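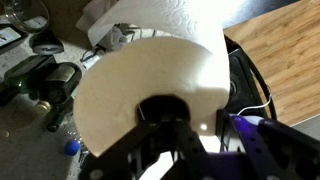

Paper towel roll, gripper arms in the core.

How to hand over the roll change to the robot on your shift

These steps are for cleaning and supply staff at the Riihimäki site who work alongside the Rumura unit. They cover paper towel rolls only. Soap, bin liners and hand towels in packs are still done by hand.

Before the robot came in, a person on the early shift changed every roll in the building, up to 40 on a busy morning. The unit now carries and places most of them. Your part is to prepare the rolls, watch the first placement and deal with the ones it hands back.

What you need
The shift tablet with the Dinora app open
A cart of rolls, wrappers off
Your staff badge

Step 1. Prepare the rolls
Take the wrapper off each roll and check the core. The gripper goes into the core, so a crushed one will be refused. You can usually press a slightly bent core back into shape with two fingers. If it stays bent, put the roll aside for the kitchen, where it can be used standing on the counter.

A loose first sheet is fine. You do not need to tape it down. Tape leaves a torn strip when the next person pulls on it, and we had complaints about that in March.

Step 2. Start the round
Tap your badge on the tablet and choose Supplies, then Rolls. Select your floor. The list shows the holders that are due. Remove any room that is in use for a meeting, then press Start.

The robot picks its first roll within a minute or so. Stand to the side of the cart while it does this, and keep your hands out of the cart until the arm has moved away.

Step 3. Watch the first placement
Go with the robot to the first holder. Check that the roll turns freely and that the paper comes off the front. If it comes off the back, press Pause, turn the roll yourself and report it under Wrong Way Round. After one good placement you can leave the robot to carry on and start your own work.

Step 4. Handle the returns
A roll the robot cannot place is brought back to the cart and shown on the tablet in orange. Expect up to 4 on a normal round. The usual causes are a holder that is still partly full and a cover that has been left locked. Place these by hand and mark them Done, or the robot will try them again.

Step 5. Close the round
Press Finish and count the rolls left on the cart. Enter the number. The order to the warehouse is made from this figure, so please do not guess.

What changes in your working day
The early shift now starts at 6:30 for everyone. The time that went into rolls, nearly an hour per floor, has been moved to the stairwells and the break rooms. No hours have been cut. Reaching up to the high holders was the task that came up most in the shoulder complaints, and the robot takes those first.

Some of you have said the returns break up the morning more than the old round did. Ritva Salminen is keeping a list of these and will go through it with Romain Fleury from Rumura – add yours with the room number and the time.

Training takes one shift. Ask Veikko Tuominen for a place. If the tablet shows a red screen, press Stop and call him before moving the robot.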